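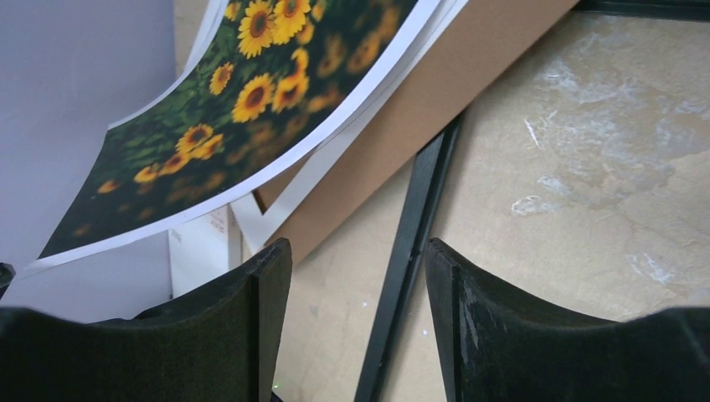
Figure 4.1. Wrist camera view, both fingers open, with the rail, sunflower print and cardboard backing at the framing station.

4. Gripper set-up and maintenance

4.1 Condition at the start of the work

The cell was handed over in January with a two-finger gripper already fitted and a log of 1,163 closing cycles since the last service. The previous group had used it for picking up frame parts and had left the fingers on their original settings. Vidar Brekke had noted in the log that thin rails sometimes turned in the grip when lifted near one end.

Both fingers were dusty. The right finger had pale scuffs and scratches along its inner vertical edge, visible in the wrist camera view (Figure 4.1). No cracks were found at the finger roots when the gripper was taken off the arm. The fault was therefore treated as a matter of alignment and surface condition, and the fingers were kept.

4.2 Cleaning and refitting

The gripper was removed with the arm parked and the supply isolated. Each finger was unscrewed, brushed, wiped with a damp cloth and left to dry. Solvent was ruled out after the Sirneo data sheet for the finger material was found to list it as unsuitable.

The screws on the left finger were tight. One screw on the right finger could be turned by hand. This allowed the finger to rock slightly under load, and it is the most likely cause of the rails turning. All screws were replaced with new ones of the same length and tightened in two passes, with the fingers closed on a flat steel gauge during the second pass. On the first attempt the gauge was put in the wrong way round and the fingers closed out of line, so the job had to be done again.

4.3 Zero position and camera check

After refitting, the closed position no longer matched the stored zero. The Zondden controller holds this value separately from the arm calibration, and it is not cleared by a restart. It was set again by closing on the gauge at low force and saving the reading by hand.

The camera bracket had not been touched, but the view was checked all the same. The finger tips should stand either side of the image centre with a wide gap between them when fully open. The detection software, Render, masks out the area covered by the fingers, and the old mask was too narrow on the right. It was redrawn. Before this was done, the edge of the finger had sometimes been reported as a rail. Both are black, and the threshold alone could not tell them apart.

The work surface is pale beige with white smudges and streaks on it. These had no effect on the detection of black rails but did cause false edges when the white border of a print was being searched for. The border search is now limited to the upper left of the image.

4.4 Test

A run of 208 lifts was made with a single black rail, starting from different angles. The rail turned in the grip in 6 lifts, all of them with the grip point close to the end. Moving the grip point towards the middle by 20 mm removed the fault in the repeat run. Prints were left out of the test — curled paper needs a different pick method, which is dealt with in Section 5.

4.5 Routine checks

The following were added to the log sheet kept by the Söderlund bench:

Finger screws: check by hand before each session.
Finger faces: brush and wipe weekly, no solvent.
Closed position: compare with the gauge after any screw has been moved.
Camera mask: redraw if a finger is changed or refitted.

The scuffed finger remains in use. A spare pair is on order and should be fitted together, as one new finger against one worn one would shift the grip centre.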